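チケット: 製品カタログ刷り校正 色差・画像解像度の不具合
起票: 制作進行
担当: 組版・画像
関連先: Sullton(印刷)、Flallell(用紙)
状態: 対応済み(一部経過観察)
優先度: 高

現象

7月納品分の総合カタログで、Sulltonから戻ってきた本機校正に次の問題が出ている。

・見開き写真のページで、グレーの背景が全体に赤みに寄っている
・118ページの写真が、他のページに比べて明らかに粗い
・索引の柱がノンブルに重なっているページがある

PDF上ではどれも確認できなかった。社内の簡易プリンターでも再現しない。部数は4,000部、本刷りの枠は押さえてあるため、枠の変更なしで直したい。

環境

組版データはA4変型、無線綴じ。本文用紙はFlallellのマット系、表紙は別紙。画像はすべてCMYKに変換済みのものを配置。入稿形式はPDF/X-4。プロファイルはSulltonから支給されたものを使用。校正はSulltonの本機で、本番と同じ紙に刷ったもの。

記録1 赤みの件

まずモニターを疑った。校正用モニターを再キャリブレーションして見直したが、データ側のグレーは赤く見えない。スポイトで数値を拾うと、背景のグレーはCMYの三色とKで作られていて、Mの値がCとほぼ同じになっている。この紙でこの比率だと赤に転ぶ、というのがSulltonの見解。

前号と見比べたが、前号は光沢紙だったので単純な比較にはならない。前号のデータを開いたところ、グレーはMがCより低く作ってあった。変換時の設定が違う。

変換の手順書を読み返した。手順書には「支給プロファイルを使う」としか書かれておらず、マッチング方法の指定がない。担当者ごとに違う設定で変換していた可能性が高い。確認のため同じRGB画像を二通りの設定で変換したところ、片方だけ校正紙と同じ傾向の数値になった。

記録2 118ページの件

リンクパネルで実効解像度を確認。118ページの写真は配置後の実効解像度が足りていない。周囲のページは問題なし。

リンク先のファイル名を見ると、末尾に「_web」が付いている。Clalnessから受け取ったウェブ用の縮小版がそのまま配置されていた。正規の画像は別フォルダーに入っていて、そちらにはRGBの原寸が揃っている。

プリフライトで引っかからなかった理由も調べた。解像度の下限が、昔のチラシ用の設定のままになっていた。カタログ用のプロファイルは共有サーバーにあるが、今回の作業機には読み込まれていなかった。

差し替え前に原寸データを開き、トリミング位置が現行の誌面と合うかを確認した。左側を少し広めに見せる必要があったため、画像枠は動かさず中身だけ調整。
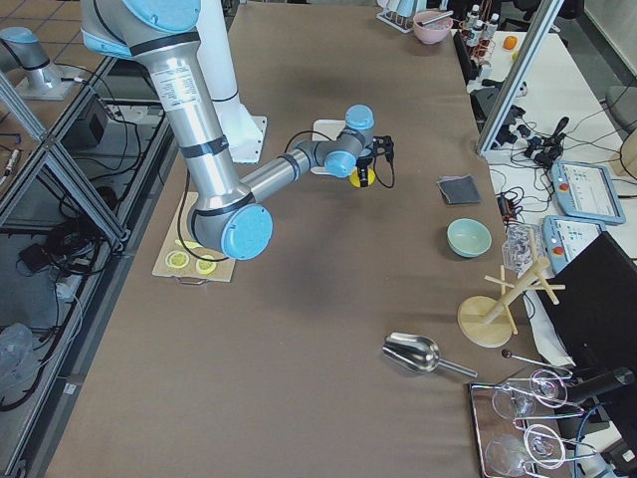 図1 アーム先端の黒いグリッパーが黄色い丸いものを保持

差し替え後、実効解像度は基準を満たした。キャプションの位置と文字回り込みに変化なし。CMYK変換は記録1の結論が出るまで保留とし、この時点ではRGBのまま仮配置にした。

記録3 柱とノンブルの件

索引の親ページだけ、柱のテキストフレームが下に長い。索引の見出し語が長い場合に柱が二行になり、二行目がノンブルに掛かる。PDFで気づかなかったのは、入稿前の最終修正で見出し語が変わり、そのあとに索引部分を見ていないため。校正に出したPDFを改めて開くと、同じページですでに重なっていた。起票時の「PDF上では確認できない」は誤りだったので、ここで訂正する。

索引の項目数は1,061。このうち柱に出るのは各ページの先頭語と末尾語だけなので、該当ページを目視で全部確認した。二行になっていたのは4ページ。

対処として、柱のフレームを一行分に固定し、長い語は長体をかけずに短縮形を使うことにした。短縮形の一覧は編集のVeerle Hermansさんに確認を依頼。

Veerle Hermansさんからの返信(転記)

「短縮形は一覧のとおりで問題ありません。ただ、Ní Chonaillの項はアクセント記号を落とさないでください。前号で落ちていて、先方から指摘を受けています。」

該当箇所を検索。本文は正しく入っているが、索引の柱だけ記号が落ちて「Ni Chonaill」になっていた。柱に使っている書体にアクセント付きの字形がなく、以前の担当者が手で置き換えたものらしい。柱の欧文書体を本文と揃えて解決。索引の並び順には影響なし。

記録4 変換設定の統一

Sulltonの担当者と電話で話し、マッチング方法と黒点補正の設定を決めた。決めた内容は下記。

・変換元プロファイルは画像に埋め込まれたものを優先
・変換先はSullton支給のもの
・マッチング方法は「相対的な色域を維持」
・黒点補正はオン
・変換後のファイルは上書きせず、別フォルダーに保存

見開き写真のページと118ページの画像を、RGB原寸からこの設定で変換し直した。すでにCMYKになっているものを再変換すると階調が荒れるので、必ずRGBから戻ること。

変換後、背景グレーのMの値が下がったことをスポイトで確認。カタログ用のプリフライトも読み込み、全ページを通した。エラーはゼロ、警告は表紙の特色に関するもののみで、これは意図どおり。

記録5 再校

直したページだけを面付けして、再度本機で校正を取った。15時過ぎに到着。標準光源の下で確認。

・赤みは解消。見開きの左右で差なし
・118ページの粗さは解消
・柱とノンブルの重なりなし
・アクセント記号、表示されている

細かい点では、見開きの一つで影の部分がやや沈んで見える。数値上は許容範囲。Veerle Hermansさんにも見てもらい、このまま進める判断になった。

原因のまとめ

1. CMYK変換時のマッチング方法が担当者ごとに異なっていた
2. ウェブ用の縮小画像を配置していた
3. 作業機のプリフライト設定が古かった
4. 最終修正のあと、索引を確認していなかった

残作業

・変換手順書に記録4の設定を追記(済)
・作業機すべてにカタログ用プリフライトを配布(済)
・Clalnessに、ウェブ用と印刷用のフォルダーを分けて送ってもらうよう依頼(返答待ち)
・影の沈みについて、本刷りの刷り出しで再確認(未)

刷り出し確認が終わるまでこのチケットは閉じない。

追記

刷り出しを確認。影の部分は再校と同程度で、問題にしない。Clalnessからは、次回分からフォルダーを分けるとの返答あり。クローズ。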